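Does a Bell Really Ring by Itself When You Tap It?
By Jyoti Ahuja

People will tell you a desk bell is simple. You push the button and it goes ding. I don't trust "simple," so let's check.

The shiny dome is the part that makes the sound. Under it sits a small hammer, hidden from view. When you push the plunger on top, a lever flicks the hammer against the inside of the dome. The metal wobbles very fast, maybe 3000 times in one second. The wobbling metal shakes the air, the air shakes your eardrum, and you hear a note.

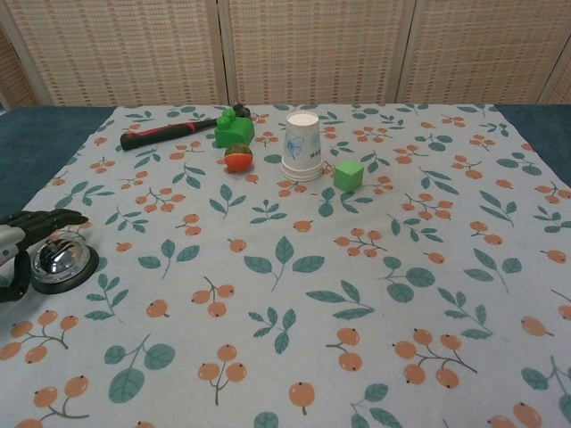
Is that true, or did somebody just say so? Try it. Ring a bell, then touch the dome lightly with one finger. The sound stops right away. Your finger soaked up the wobble. If the sound came from the button, touching the dome wouldn't matter at all.

My friend Anikó Hegyi says a bell sounds louder on a bare table than on a tablecloth. I'm not so sure. She tried it in her kitchen in Lenbridge, and she wanted it to be true, which is a bad way to test anything. Get someone to ring it while you close your eyes and guess.

What about other things on the table?

Some books say "metal rings and everything else thuds." That's too easy. Tap these gently with a spoon and listen:

A hammer. The head is metal, but it's a thick lump, and the rubber grip soaks up the shaking. Expect a dull clink.

A toy brick. You'll get a click, and a short one.

A piece of fruit. It's full of water and soft stuff. I have tapped a lot of fruit and never got a note.

A paper cup turned upside down. This one surprised me. Tap the closed end and it pops like a tiny drum.

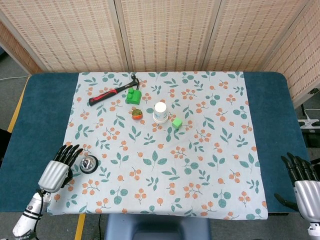
So why doesn't the hammer ring?

Shape matters as well as metal. A dome is thin and can bend a little all the way around its rim. A hammer head can hardly bend at all. Don't take my word for it, though. Find a metal bowl, hold it on your fingertips and tap the edge. Then grip the rim tightly and tap again.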